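Ticket: Tabrizi charter index – regnal years converting to the wrong calendar year
Status: Closed, fixed in import profile
Component: Koltari catalog, date parser
Opened: May 6, 2018
Priority: 2

Problem as reported

Searches in the Tabrizi collection for English royal charters issued between January and late March return the wrong year. A charter dated at Westminster on 10 February in the fifth year of Edward III should resolve to 1331. The catalog shows 1330. Charters dated from April to December resolve correctly. The transcriptions themselves are fine, and the fault is only in the derived date field that feeds the timeline and the year filter.

Environment

Koltari catalog, current release. Source data exported from the Gitetti transcription tool as tab-separated text, one charter per row. The Tabrizi set has 4,000 records, of which 820 carry a January to March date and are potentially affected.

Steps to reproduce

Open the Tabrizi set and filter on 1331. Sort by date, ascending. The first English record shown is from the end of March. Remove the filter and search for the fifth year of Edward III. The February charters appear under 1330, ahead of items that were issued before them.

First checks

Re-indexing made no difference. Clearing the cached timeline made no difference. A test import of 1,000 rows into an empty catalog gave the same error, so the existing index was ruled out.

The regnal table was checked next. Edward III's reign is counted from 25 January 1327, so his fifth year runs from 25 January 1331 to 24 January 1332. The table has this right. Henry III, Edward I and Edward II were also compared against the printed handbook and match.
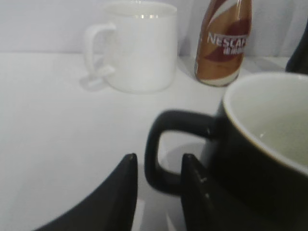 Medieval Records and Digital Editions Group

Cause

The parser was applying two corrections to the same date. The regnal table already returns a modern year with January 1 as the start. The import profile then ran the Lady Day rule, which treats the year as beginning on 25 March and subtracts one from anything earlier. The rule exists for a different purpose: it generates the old-style year for display next to the modern one. In the Tabrizi profile its output was mapped to the main date field, and the modern year was overwritten.

The profile was copied from the one used for the Brurolel account rolls. Those rolls give the year of grace as written by the clerk, and the editors there asked for the year to be kept as it stands in the manuscript. The setting is correct for Brurolel and should stay.

Fix

1. In the Tabrizi import profile, set the year style to "modern, January 1".
2. Map the output of the Lady Day rule to the old-style display field only.
3. Leave the regnal table unchanged.
4. Re-import from the Gitetti export and rebuild the timeline.

Do not correct the dates by hand in the catalog. Manual edits are lost at the next import.

Result

After the re-import, the February charter resolves to 1331 and displays as 1330/31. Sorting within each regnal year is now continuous. Spot checks on the reigns of Edward I and Edward II were clean.

Remaining issues

The French items in the set need separate treatment. The royal chancery in Paris began the year at Easter, so the cutoff moves from year to year and a fixed date cannot be used. Koltari has an Easter table, but it is switched off by default and has to be enabled per archive. Roughly 2 percent of the French rows also fall in the overlap where the same day and month occur twice in one Easter-style year – these need an editor to decide from the content, usually from the itinerary of the issuing officer. They are now flagged "year uncertain" and left out of the timeline.

Gascon documents are not covered by either rule. Practice differed between offices in Bordeaux and those further inland, and the export does not record the issuing office in a consistent column. Moved to a new ticket, planned for the September release.

Note for other editors

If a set shows a gap in the first quarter of every year and a bulge in the same months of the year before, check the profile mapping first. The two year styles have similar names in the drop-down menu, and the preview pane shows only the first row of the file. In this case the first row was a June charter and looked normal.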